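From: Humaira Bangash
To: Wardrobe and Linen list
Subject: Re: [wardrobe] Hangers, the great tangle of

Ashok Kashyap wrote on Wednesday:

> Dear all,
> I have inherited the hanger store from Revathi Salian, who handed me the key with what I can only call glee. There are 1464 of them, according to her stocktake, in bags, and every bag has knitted itself into a single object. I pulled one out last night and eleven came with it.
> Before I order anything new, how do other people keep theirs? Do you sort by type or by size? And is it worth keeping the wire ones, or should I harden my heart?
> Ashok

Ashok,

My condolences on the key. Revathi tried to give it to me in August and I pretended to be on the phone.

First, the wire ones. Harden your heart. They rust, they leave a ridge in the shoulders of anything knitted, and they breed. Keep a handful for unblocking the sink and send the rest for scrap.

As for the plastic, we stopped using bags two years ago, after Kulsoom Awan lost most of a dress rehearsal to one. Bags are where the knitting happens. We went over to open baskets on a table, with the hangers laid in one at a time, and I do mean laid. If you drop them in from a height they find each other at once. It is slow for the first 50 and then you stop noticing, much as with marking essays.

We do it on a white board, as grey plastic on a pale wooden table is hard on the eyes by teatime.

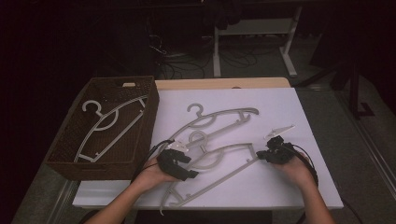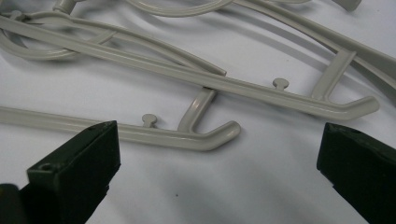 Do the little tabs on the bar matter when you stack them?

They do, a bit. A tab will catch on the bar of the next hanger if you slide one across the other, so lift each one straight up and set it down facing the same way as the last. Keep any with a broken tab in a separate box, for shirts and anything else that won't be hung by its loops.

On sorting: by type first, then by size if you have any strength left. I know Slavica Perić sorts by colour, but Slavica also irons tea towels. Ours go trousers, skirts, shoulders, and a fourth basket marked Other, which we don't discuss.

On buying new: don't, until you've been through what you have. We were quoted for 1000 of the Indura ones before anyone had opened the bags, and ended up needing 3 boxes of the small size and nothing else. If you do buy, get one pattern and stick to it. Mixed patterns don't nest, and you'll be back where you started by Christmas. The Custer ones we had before were perfectly decent, but the hooks were fixed, and half the cast would hang things facing the wall.

You're welcome to borrow four of our baskets for a month. I would like them back, and I would like them back without hangers in.

Humaira

P.S. If Revathi offers you the shoe cupboard — you are on the phone.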